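4.2 Laying out the table (Hunthorpe cell)

Do this after every camera bump, including the ones you didn't cause.

1. Jog the arm to its park position and set speed to 3 percent. The Vorov controller will ask if you are sure. You are.

2. Lay the blue sheet flat near the center of the table, long side running left to right. Put the test sandal on its side on the bare white surface, clear of the sheet, toe to the left.

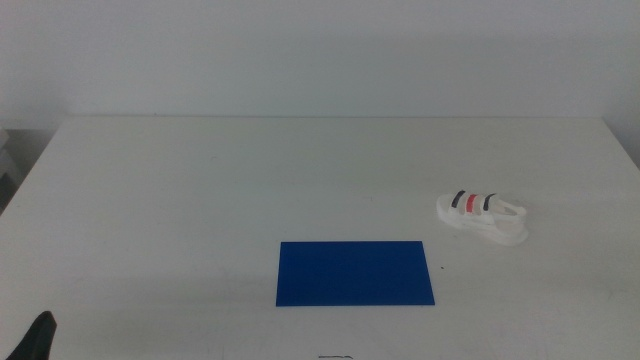
3. Open job 1203 and teach the sheet corners in order. If the order goes wrong, start over - the undo button is decorative.

Note: Wipe the tabletop first. Small dark specks can get taught as corners, and Stijn Wuyts has the log to prove it.

CAUTION: Keep hands off the table while the gripper is powered. It does not know a thumb from a strap.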